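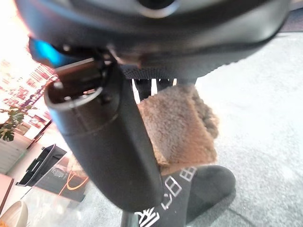 A black sock with white print, close up, over light gray carpet.

Arkell Three-Finger Hand with Thumb

Can a machine do the laundry yet? Parts of it, yes, and we're having a great time finding out which parts! The Arkell is a gray hand with jointed fingers, a thumb that swings out wide, and a mesh-textured palm pad that helps with slippery stuff. It weighs 878 grams and closes fully in 2 seconds.

Socks are our favorite test (cheap, floppy, never the same shape twice). Picking one up off carpet is a fair job for it now. Pairing is slow, and turning one right side out is still a person's job. 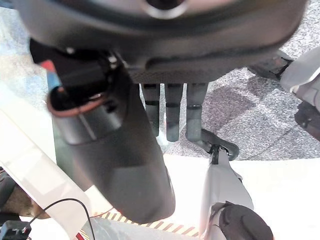

Shop-floor chores are further along. Kyung-tae Ra at Ulletti has had his clearing offcuts and refilling parts trays since July, and he only steps in when something rolls under the bench. Fitted sheets? Ask us again in a while.

Rated load: 2 kg
Cable length: 80 cm
Working noise: 55 dB
Palm pad: replaceable, sold singly
Mounts: Skindwood and Cuevas wrists

Questions about fit go to Yoon-hee Myung on the parts desk. Tell her which wrist you have and what chore you're trying to hand off, she loves the odd ones.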